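4.2 Equipment planning

The budget for the garment work was set before any task list existed, and most of it went to hand-held grippers. We ordered seven units from Bredari and kept 13 spare fingertip pads on the shelf at Workivham. A fixed two-arm cell from Dalach was priced in October and left out of the first year. Its cost would have used up the money for home visits, and folding in bedrooms (Figure 3) was the task we most wanted covered.

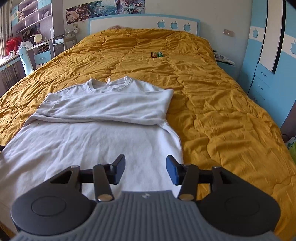 Figure 3. Folding a long-sleeved sweatshirt on a bed with the hand-held gripper.

One reviewer of the plan objected that seven grippers were too many for the first year, and that four with a service contract would have left money for a second round of homes. The reviewer also asked why pads were budgeted as a one-time purchase when they wear out.

We kept the order at seven but changed how it was paid for. Pads moved to a running-cost line, reviewed every 30 working days. Repairs are handled by Matoušek under a flat yearly fee, with shipping billed separately. The fee does not cover the linkage screws, which we now buy ourselves. The Dalach quote will be requested again before the second-year budget is fixed, this time with installation and floor work listed as separate items.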